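January
By M. Donenetti

4. Equipment Planning and Cost

4.1 Scope of purchase. The budget covered one wrist-mounted gripper, spare finger plates, and a stock of used desktop towers for the drive handling task. Arms were already in the lab so they are left out of the totals. Two vendors quoted on the gripper, Plustik and Mosisico. Mosisico came in lower on the base unit but charged separately for hardware and for the wrist camera bracket. Plustik quoted 1071 dollars all in. We took Plustik.

Towers were the easier part. Bought as a mixed lot, 17 units, from Estrella, a local reseller. Condition varied a lot. Asked for cases with tool-free drive bays where possible, cause time spent on screws is time not spent on the task we wanted to study. 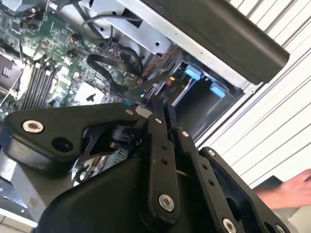

Clearance drove most of the later spending. The first plan assumed the standard finger plates would do for every case in the lot. Wrong for five of them - bays set too close to the cage wall, no room for the plates to open. Narrow plates were added as a second order and that order is where the schedule slipped. Anyone planning a similar buy should measure the tightest case first, then pick fingers, then pick the arm mount. We did it in teh opposite order.

4.2 Consumables. We set aside 200 dollars for caddies, cables and screws. Caddies went fastest. Plastic rails don't take repeated side loading well, and a caddy with a bent rail was pulled from use instead of repaired. Cables lasted better then expected. Bolts on the gripper were checked at the start of each session, replacments came out of the same line.

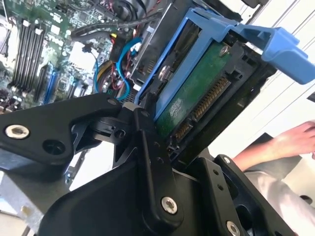

Figure 3. Gripper at the lower edge of a blue drive caddy, drive circuit board facing outward.

4.3 Operator time. Left out of the first draft of the budget, should not have been. Every session needs a person next to the case, and that person cannot do much else. We now plan staff hours before hardware. A second gripper was considered and dropped - without a second person to staff it the unit would sit on a shelf.

4.4 Replacement. Finger plates are treated as wear parts, the gripper body is not. Spare towers stay in the plan for next year, same reseller if stock allows. Pricing for narrow plates is still open at time of writing, Plustik has not confirmed a bulk rate.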